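The packing table at Dellgate seats nobody. It is where orders for Sarirura, the shop's line of drawing supplies, get boxed for the mail, and the woman who runs it talks about it the way other people talk about a difficult aunt.

"I bought it for 62 dollars and I've been paying for it ever since," she says. The seller swore it was level. She put folded card under one leg on the first day.

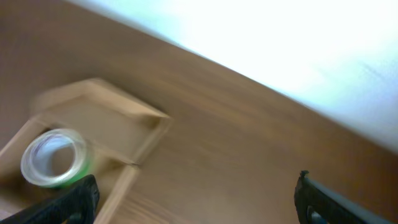
Her rules for the table are short and, she admits, mostly aimed at herself. Tools go back when the order is closed. Coffee stays in the other room. The tape lives in the shallow wooden tray, and anyone who walks off with it has to come in early on Wednesday. "I have lost entire mornings to tape," she says. "I once found a roll in my coat at the movies."

Pens are a sorer subject. She writes every address by hand, having fallen out with a label printer from Clikus after 22 days, and she goes through them fast.

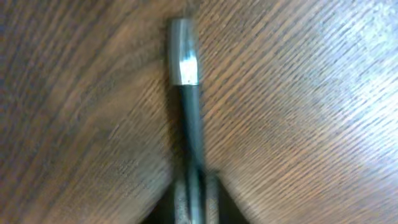 Does the handwriting slow things down?

"Terribly. I can do about 30 parcels before my hand quits, and then I go and answer email in a bad mood."

Boxes she will discuss at length. She keeps three sizes, all flat until needed, and folds them while the kettle boils. The middle size does most of the work. The large one she calls "an invitation to buy more paper stuffing."
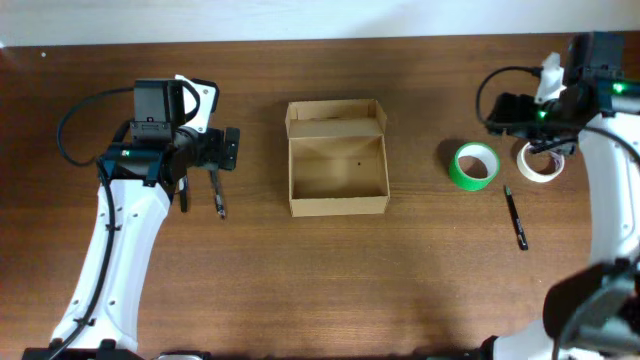 An open box on the packing table.

Her supplier, Ertürk, keeps offering her printed ones with a logo on the lid. She keeps asking for the price and then changing the subject. "It's going to be ripped open in a hallway," she says. "I'm supposed to pay extra for that?"

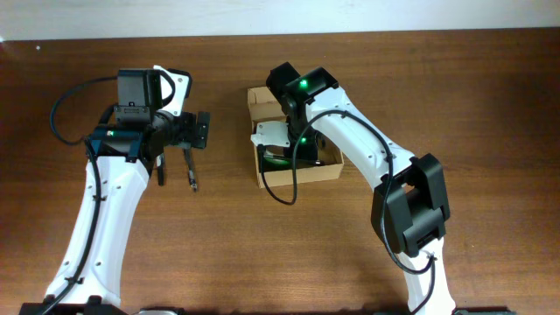 SARIRURA WORKROOM, June. By late afternoon she is talking about the wood again. She likes the reddish grain, which she says hides ink, and she wipes the top down with a barely damp cloth before going home. Would she replace it with a proper bench?

"I've measured for one," she says. "It won't fit through the door."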